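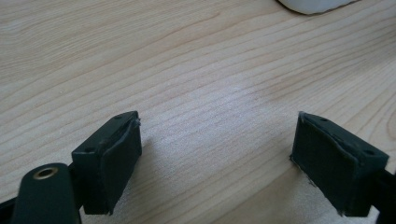
El desprendimiento de almohadillas en la pinza Fedoruk es un fallo de desgaste documentado en las pinzas manuales de dos dedos de ese nombre, desarrolladas en el taller de Clerdale para grabar demostraciones de agarre. El recubrimiento de goma de la cara interna de los dedos empieza a levantarse por el borde, y la pinza pierde fricción mucho antes de que el operador note nada en la mano. Es uno de los fallos más instructivos de la robótica de manipulación, ¡y cabe entero en unos milímetros de goma!

Descripción

Cada dedo termina en un bloque rígido con dos orificios redondos, unido a un brazo articulado con casquillo metálico. La almohadilla cubre la cara que mira al dedo opuesto y recibe todo el esfuerzo de cizalla cuando el objeto tiende a resbalar. Los primeros síntomas son una esquina deshilachada, arrugas en la superficie o fibras claras que asoman por el canto.

El incidente de Terkurside

El caso más citado ocurrió en abril en el laboratorio de Terkurside. De una serie de 1.517 agarres, 323 tuvieron que descartarse porque el objeto giraba entre los dedos o caía antes de llegar a su destino. Se sospechó primero del programa de control y después de la holgura de los brazos; la revisión encontró 11 almohadillas con el borde despegado. No hubo heridos.
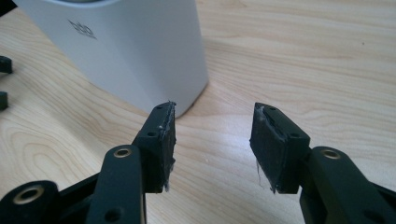 Dedos de la pinza con las almohadillas gastadas y restos de cinta transparente. Fotografía: archivo del taller de Clerdale.

Reparaciones provisionales

La cinta adhesiva transparente es el remedio de urgencia más extendido, y tiene su encanto: está en cualquier cajón y se coloca en un momento. También se rasga con el uso. Las tiras sueltas pueden engancharse en la pieza o quedar atrapadas en el cierre, y entonces el fallo resulta más difícil de reconocer.

Prevención

El protocolo Dorkden, adoptado tras el incidente, fija una inspección cada seis horas de trabajo y el cambio simultáneo de ambas almohadillas aunque solo una presente daños. Prohíbe además superponer capas de cinta, que alteran la distancia de cierre.

Véase también: fricción, pinza paralela, mantenimiento preventivo.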